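Como catalogar uma pequena biblioteca de associação

Este guia descreve o procedimento usado na sala de leitura de Carkthorpe para registar, cotar e arrumar um fundo de 2.000 volumes. Aplica-se a coleções sem catálogo prévio ou com um inventário em papel desatualizado. Pressupõe uma folha de cálculo, uma impressora de etiquetas e uma pessoa com acesso permanente às estantes.

Antes de começar

Suspenda os empréstimos durante o registo. Se isso não for possível, reserve um dia fixo para devoluções (em Carkthorpe é a quarta-feira) e mantenha os livros devolvidos numa estante separada até serem tratados. Um livro que regressa à prateleira sem registo só volta a ser detetado na conferência final.

Defina também o que fica fora do catálogo. Revistas soltas, folhetos com menos de 16 páginas e fotocópias encadernadas seguem para uma lista à parte, com título, ano e caixa.

Passo 1. Criar a folha de registo

Abra uma folha com as seguintes colunas, nesta ordem: número de registo, apelido do autor, nome do autor, título, editora, local, ano, ISBN, cota, estado, observações. Formate a coluna do ISBN como texto. Em formato numérico, os zeros iniciais desaparecem e os números de 13 algarismos podem surgir em notação científica.

O número de registo é sequencial e não se reutiliza. Quando um livro é abatido, a linha permanece e a coluna de estado passa a «abatido».

Passo 2. Trabalhar por lotes

Retire os livros por prateleira, da esquerda para a direita e de cima para baixo. Um lote de 120 volumes corresponde a uma tarde de trabalho para duas pessoas, uma a ditar e outra a escrever. Coloque um marcador de cartão com o número do lote no lugar dos livros retirados.

Copie os dados da página de rosto. A capa e a lombada abreviam títulos com frequência, e nas reedições o ano da capa pode não coincidir com o da impressão. Sem data expressa, use o ano do depósito legal entre parênteses retos.

Cada lote tem uma pasta com a lista impressa das entradas. As correções são feitas à mão nessa lista e passadas para a folha de cálculo no fim da sessão.

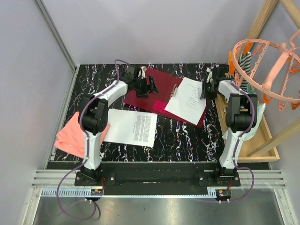
Passo 3. Atribuir a cota

Para fundos desta dimensão bastam três elementos: classe, três primeiras letras do apelido do autor e primeira letra do título. A classe segue a CDU reduzida a dois algarismos. Exemplo: 82 ANO E.

Nas obras sem autor, use as três primeiras letras do título, ignorando o artigo inicial. Nas antologias, use o apelido do organizador. Onyekachi Anozie, responsável pela secção de história local, acrescenta a letra L antes da classe para manter esse conjunto numa estante própria. O prefixo não altera a ordenação dentro da secção.

Passo 4. Etiquetar

Aplique a etiqueta na lombada, a 2 cm da base. Em lombadas demasiado estreitas, cole-a no canto inferior esquerdo da capa. Não use fita adesiva sobre tecido ou pele: nesses casos, a cota vai numa tira de papel sem ácido inserida no volume.

Escreva o número de registo a lápis macio no verso da página de rosto, canto superior interior.

Passo 5. Conferir

Ordene a folha por cota e percorra as estantes com a listagem. Na primeira conferência de Carkthorpe surgiram 59 divergências, a maior parte por troca de algarismos na classe. Precious Lumbao recomenda que a conferência seja feita por quem não participou no registo.

Guarde uma cópia em CSV, com codificação UTF-8, no fim de cada sessão. O nome do ficheiro deve incluir o número do último lote concluído.

Manutenção

As entradas novas são registadas em conjunto, uma vez por mês. A conferência completa repete-se todos os anos em março. Nos meses restantes, verifica-se por amostragem um conjunto de 400 volumes, escolhido por secções alternadas.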